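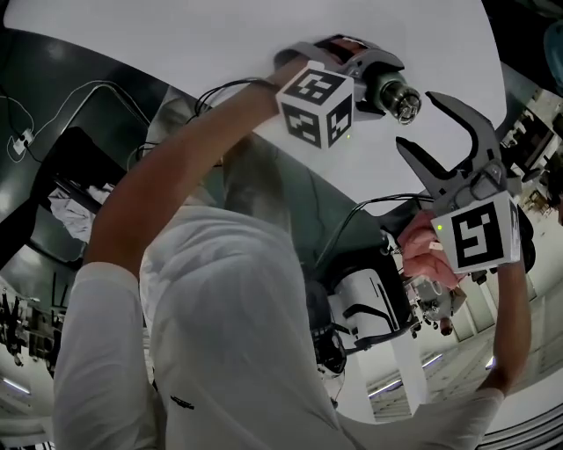 Ticket 1094: Green work surface rocks when leaned upon, Workshop 3

Status: Resolved, pending final check
Category: Facilities / Floors and furniture
Opened by: Zewditu Birhane
Assigned to: Hagos Woldegiorgis
Date opened: 8 Sep 2026
Site: Yilma Building, ground floor

Description of the problem

The dark green work surface in Workshop 3 rocks when weight is placed on its front corner. The movement is slight but is sufficient to make small items roll toward the door side. Users stand close to the surface and work with both arms extended over it, and several have reported that they now brace it with a hip. The pale floor is open on the far side, and the unit can be approached without moving other furniture.

The requester asks that the unit be made stable or exchanged. She also asks whether the floor is level, as the room was recoated last December.

Work log

Entry 1 – Hagos Woldegiorgis
Visited the room before the morning session. Confirmed the rocking. Pressed each corner in turn; movement occurs at the front left only. Top is firmly attached to its base and does not flex. Asked users to keep heavy items off the front edge until further notice. Placed a notice on the door.

Entry 2 – Hagos Woldegiorgis
Turned the unit by a half turn in its usual position. The rocking remained at the same point in the room and moved to the opposite corner of the unit. This indicates a fault in the floor. Request to the furniture store for an exchange withdrawn.

Entry 3 – Feven Gebru, Building Services
Checked the floor with a long straightedge. There is a shallow low area beneath the usual position, almost 20 inches across at its widest. Depth at the center is 3 millimeters. Coating is sound at that point, with no lifting and no hollow sound when tapped. The remainder of the open floor was checked along two lines and is within tolerance.

The low area is consistent with the old floor drain, which was filled before the recoat. The building drawings show the drain in this location. Please attach the drawing to the room record.

Entry 4 – Zewditu Birhane
Thank you for the update. The users would prefer that the unit stay where it is if this can be done safely. Moving it toward the wall would block the route to the sink. Could the floor be filled outside working hours?

Entry 5 – Feven Gebru
Filling is possible. The room would need to be closed overnight and the whole patch recoated, and the color may not match the surrounding floor. A quotation has been requested from Flaltlow, who carried out the original coating. In the meantime a temporary correction is recommended.

Entry 6 – Hagos Woldegiorgis
Fitted a hard rubber leveling pad under the affected corner. Pad is from general stores, Mivness type, medium. The first pad tried was too thick and moved the rocking to the other diagonal. With the medium pad there is no movement under hand pressure at any corner. Marked the floor position with tape so that the unit can be returned to the same place after cleaning.

Entry 7 – Kiros Gashaw, Cleaning Supervisor
Noted. Evening staff have been told to clean around the unit and leave the pad in place. If it must be moved, it will be set back on the tape marks.

Resolution

Temporary correction accepted by the requester. Permanent filling is recorded as a separate job and will be scheduled on receipt of the quotation. This ticket will close 7 working days after the last entry unless further movement is reported.

Outstanding

Drain drawing to be attached to the room record (F. Gebru)
Pad to be inspected at the next monthly walk-round (H. Woldegiorgis)
Door notice to be removed – still in place as of the last entry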